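Gripper trial check, Muli fingers vs. Nuriria fingers — clear shelf station

Stop button reachable: yes, by anyone with long arms.
Speed cap set: yes. Still brisk near the bottom of the sweep.
Boxes seated on shelves: OK.
Finger screws torqued: 6 of 6, on the second attempt. 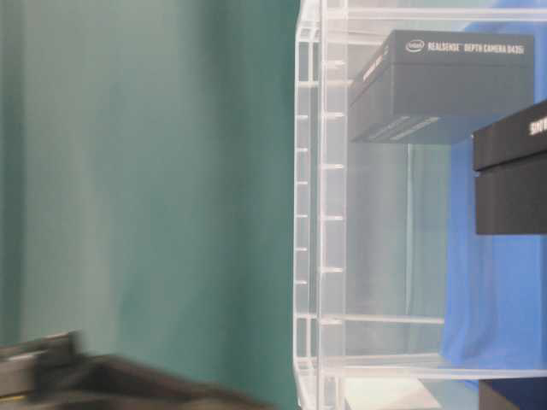 Pei-shan Wu wants the depth check rerun before we pick a winner, as clear acrylic confuses every camera we own.

Rerun: open.
Cycle log: Muli 1,000, Nuriria 2,925. Not a fair fight — see November sheet.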